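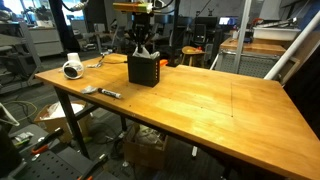

Page 2 of 6

Brodatbridge Automation Board > Cells and Fixtures > Gripper reference drifts after finger change (Tindar arm, Tremow gripper, wood table)

Last updated: August, 4:06 pm

shimstock
Continuing from the previous page. I pulled the fingers again last night and reseated them dry, no threadlocker, to rule out a film on the mating face. Same result. Touch-off at the table reference is fine immediately after the change. By the end of a shift the tool point is 2 mm low in Z and the fingers start scuffing the rim of the black bin when they go in. XY stays put as far as I can measure.

Setup for those who skipped page 1: Tindar arm above the bench, Tremow two-finger electric gripper, wrist camera on its own bracket. Mandagi controller, stock configuration except for the payload entry. The work is soft goods, in and out of an open-top bin on a butcher-block table with black metal legs. The table is what came with the room.

kerf_and_burr
You have answered your own question in the last line. A butcher-block top moves with humidity. You are touching off on a surface that is a hygrometer. Replace it with ground plate or at least put a metal datum button in it, and the problem goes away.

shimstock
Seasonal movement, yes. I don't accept 2 mm in a shift, in one direction, that resets every time I change the fingers. If the top were rising I would see it at the next touch-off as a changed table height. The table height I record is the same within what the dial will repeat.

lowvoltage
What are you recording it with? If you probe the table with the same fingers that are drifting, the two errors can hide each other.

shimstock
Fair. Dial indicator on a magnetic base, stuck to the steel foot of the upright, reading the top directly. No robot involved.

kerf_and_burr
Then the foot of the upright is your reference and it sits on carpet. I would not trust that either.

lowvoltage
The carpet is a legitimate point. It doesn't explain the reset.

pawl
I looked after a cell with the same gripper for two seasons and we had a very similar complaint. Before anyone buys plate, check the following in this order.

Check the finger carrier screws first. The Tremow fingers locate on a shoulder and are held by screws from the flat face. If the shoulder isn't seated, the screw carries the side load and the finger walks until the clearance is used up. It walks in the direction it gets pushed. When you push down into a bin, the reaction goes up through the tip, so look at which way your fingers are tilting. A tilted finger can read low at one corner and correct at the other.

Then check the payload entry in Mandagi. Wrong mass or center of gravity shows as sag that changes with pose. It would not build up over a shift, so I put it second.

Last, the wrist flange. Check the bolts with the arm parked and the 24 V tool supply off. I have seen one loose enough to turn by hand with the robot still passing its self check.

shimstock
Payload was entered with the original fingers. The current ones are longer. I had not updated it. I will do that, but as you say it doesn't account for a trend.

Flange bolts were at torque when I checked after the first finger change. Not since.
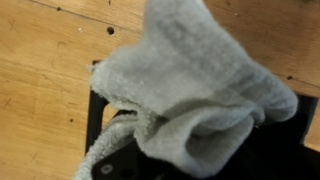 shimstock
Finger and carrier inspection, done between runs with the carrier still on the wrist. I went after the screws first, as pawl suggested. Seating looks right on both sides with a feeler gauge, and the screw heads I could reach did not move. The part I had not considered is fiber. Fleece is the worst material we run, it sheds constantly, and a fold of that gray sock lies right over the gripper's flat face during a pick. The round screw hole at the lower left of that face stays open while the rest gets wrapped, so whatever comes loose has somewhere to go. I put a pick in it and brought out a felted plug. The same stuff was packed between the carrier and the stop it homes against.

lowvoltage
That's your trend. If the gripper homes on a mechanical stop, lint between carrier and stop shifts the zero at every homing. More lint, more shift. Changing the fingers cleans it by accident.

kerf_and_burr
It would shift the opening, which is horizontal. He's reporting Z.

lowvoltage
Depends on the fingers. On angular fingers the tip swings through an arc and opening error becomes height error. On parallel fingers you'd be right.

shimstock
Parallel. So kerf_and_burr has a point on the geometry. The plug at the stop is real but it may be a second fault.

pawl
How do you re-home? Does Mandagi home on power-up only, or on every cycle start?

shimstock
Every cycle start. I set it that way after a missed grip in spring.

pawl
Set it back to power-up while you are diagnosing. You want one variable. Also pull the camera bracket and look behind it. On ours the bracket shared fasteners with the gripper adapter, and the adapter had a compressible gasket under it that the manual mentions once, in the exploded view. If yours has the gasket and somebody retorqued the bracket alone, the adapter sits crooked and settles under load. Settling is one-directional and it shows in Z.

shimstock
I have the gasket. It does not appear in the finger change procedure, but the procedure has you take the bracket off to get at the rear screws. So each change disturbs the stack and each shift lets it settle. That would give me the reset.

kerf_and_burr
It would. I withdraw the table as the primary cause. I don't withdraw it as a bad table.

shimstock
Noted. For the record, the top has a pencil line across the right half that I use for bin alignment and some faint x marks, which were touch-off points at one time. You can see several of them in the wrist view to the left of the sock. I have stopped using them. Height at a hand-drawn x on wood is not something I want in a calibration record.

lowvoltage
If the x's are retired, sand them off. The next person in there will find them and use them.

shimstock
Will do when the bin is off the table. It needs refinishing regardless.

flux_residue
Different subject, same cell. In the wide view at the top of this page you have black and white cables tangled on the carpet between two cardboard boxes. Is any of that the gripper supply or the camera run? If a box gets kicked you will be chasing an intermittent that looks exactly like a homing fault.

shimstock
No. Gripper and camera go up the arm and come down the back. What's on the floor is bench equipment. I agree it should be off the floor.

flux_residue
Then at minimum get it out from under the table. Static from fleece on carpet, with open connectors in a box, is asking for trouble.

kerf_and_burr
Static is overstated in this thread and every other thread. Tidy the cables for the trip hazard and leave it there.

flux_residue
I replaced an encoder board over it. We can disagree.

shimstock
Results after a full shift with changes made one at a time.

Gasket replaced. Adapter and bracket fasteners torqued together in a cross pattern, in two passes, with the gripper hanging vertically so it pulls evenly on the stack. Controller set to home at power-up only. Payload updated for the long fingers. Carrier stop cleaned with a brush and vacuum, no air.

Z drift is now below what I can read. Scuffing on the bin rim has stopped. The finger opening still creeps on fleece, which I put down to lint at the stop, and it clears when I brush it.

pawl
Good. Don't use compressed air on that carrier. It drives fiber past the wiper and into the screw. Brush and vacuum is correct. What interval?

shimstock
Every 4 hours of running on fleece, at break. On the white tissue and bag work I expect it can go much longer but I have not tested that. I plugged the screw hole on the flat face with a low-profile cap. It sits below flush, so it shouldn't catch.

kerf_and_burr
Check the cap every time you brush. A cap that lets go inside a bin of soft goods will leave with the goods.

shimstock
It's on the sheet. The sheet now reads:

Every 4 hours on fleece: park arm, tool supply off, brush carrier stop, vacuum, check screw hole cap.
Every 24 hours of run time: check flange bolts and bracket fasteners, wipe camera window, check bin against the alignment line.
Every finger change: new gasket, torque adapter and bracket together, update payload if the fingers differ, touch off on the metal button.

lowvoltage
You fitted a button?

shimstock
Steel, 6 mm, let into the top near the upright and bonded. kerf_and_burr was going to keep at it.

kerf_and_burr
Bonded into wood that moves. It's an improvement. I'd still like to see readings from it in winter.

shimstock
I will log it weekly and post the numbers when the heating has been on for a while.

pawl
Send the missing gasket step to Tremow too. Their procedure had the same omission when I was running one, and I never wrote in.

shimstock
Sent this afternoon, with the torque pattern. If they answer I'll put the reply on this thread.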